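Gamme Flever – tables à plateau blanc pour espaces collectifs

La table Flever est destinée aux salles de service, cafétérias d'établissement et locaux de formation. Distribuée par la société Dumeo sous la référence 3031-G, elle est proposée avec un plateau blanc à surface lisse et à angles arrondis, dont l'entretien courant se limite au passage d'un chiffon humide.

Une petite carafe en verre transparent, à panse ronde et à anse, complète l'équipement du poste d'eau. Elle est fournie à raison de deux unités par table et peut être commandée séparément.

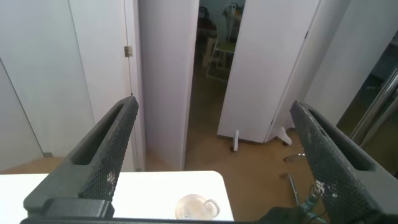 ## Caractéristiques et commande

- **Longueur du plateau :** 118 cm
- **Charge maximale répartie :** 40 kg
- **Coloris :** blanc
- **Carafe :** verre transparent, lavage à la main recommandé

Les tables sont livrées montées. L'usage de produits abrasifs ou de solvants sur le plateau est déconseillé et entraîne la perte de la garantie – celle-ci court sur deux ans à compter de la réception.

Les établissements rattachés au site de Grovthorpe adressent leur bon de commande à Kobe Dewulf, service des équipements. Les carafes de remplacement sont à demander auprès du magasin De Haan, en rappelant la référence de la table.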